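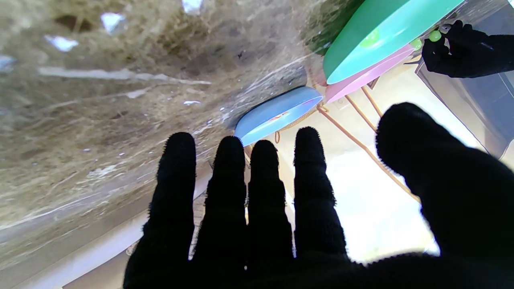

How to Apply for a Household Storage Unit at Wandura Court

Residents of Wandura Court may rent one storage unit per apartment in the basement of the Fandska Building. Units are assigned in the order in which complete applications are received. Please read all of the steps before you begin.

Step 1. Obtain Form 108 from the front office or the resident mailbox area. Forms from earlier years will be returned unprocessed.

Step 2. Fill in your apartment number, a daytime telephone number and the size of unit requested. Small units measure 15 square feet. Large units are limited, and an applicant may be offered a small unit in the meantime.

Step 3. Attach a copy of your current lease - the signature page is sufficient.

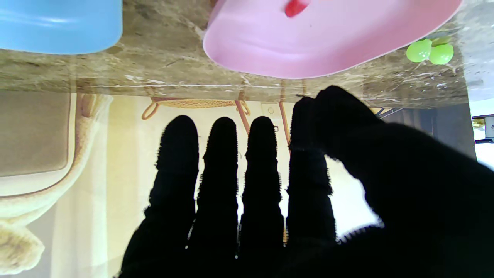 Wandura Court, Oct 27, 2026

Step 4. Return the form to Kerubo Kombo, Resident Services, Room 2. Applications left under the door are not accepted. You will receive a dated receipt, which should be kept until a unit has been assigned.

Step 5. When you are notified of your assignment, collect the key in person and sign the storage agreement. Keys not collected within 15 days are passed to the next household on the list.

Food, fuel, paint and live plants may not be stored. Bicycles are permitted in large units only. 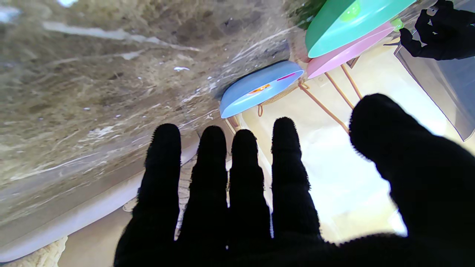

Mattresses and upholstered furniture must be fully covered before they are brought downstairs. The freight elevator should be reserved one day in advance through the front office.

All agreements end in January and may be renewed on the same form. Residents who wish to give up a unit should empty it, sweep the floor and return both keys to Room 2.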